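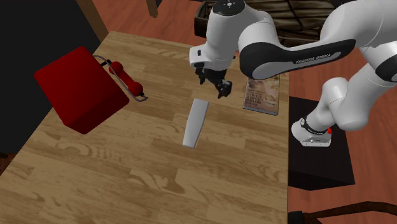

Cover letters and covering notes: your questions

Do employers read them?
Some do, plenty don't. I sat through enough shortlisting at Lacroix to know that a letter often gets opened only when two applications look much the same. That is still a reason to send one. Just don't believe anybody who tells you it will rescue an application that doesn't meet the basic requirements.

How long should mine be?
One side of A4, with some white space left on it. If the form has a box with a limit of 2000 characters, you don't have to fill the box. The best one I've kept ran to 642 characters and got its writer an interview at Immont for a stockroom supervisor's job. I'm wary of reading too much into a single case, but I've never heard a manager complain that a letter was too short.

Should I use a template?
For the layout, fine. For the wording, no. Anyone who has opened a pile of applications will have met "I am writing to express my keen interest" a great many times by lunch. Say which job you want, say what you have done that is like it, and stop.

What about the paid letter-writing services?
I have my doubts. Rusex charges £58 for a letter and says it is "tailored", but the two samples I was shown had the same middle paragraph with the job title swapped over. You may have better luck. Ask to see finished letters for different trades before you hand over any money, and ask who will be writing yours.

Do I need to find out the manager's name?
Only if it's easy. "Dear Hiring Manager" does no harm, whereas the wrong name might. The advice to ring reception and winkle it out of them seems to come from people who have never worked on a reception desk.

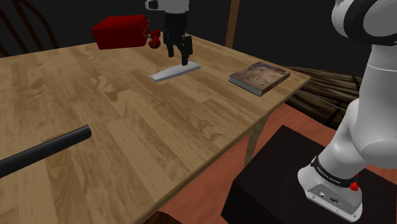
If the advert does give a name, copy it exactly as printed, and don't guess at Mr or Ms. "Dear Michalis Drakos" may look a bit stiff but it can't be wrong.

Should I mention a gap in my work history?
One plain sentence will do: "I was caring for a relative until September and am now looking for full-time work." You'll see guides telling you to turn a gap into a story about personal growth. I wouldn't. It tends to make the gap look bigger than it was.

Can I say what pay I'm after?
If they ask, yes. If they don't, leave it for later — you have very little to gain by going first.

Is it worth sending a letter when no job is advertised?
Sometimes, with small local firms. Large ones such as Trarnau will usually send you back to their website. Whatever you've heard about a "hidden jobs market", I would treat any percentage put on it with suspicion until somebody shows you where it came from.

Page last checked 3 August 2018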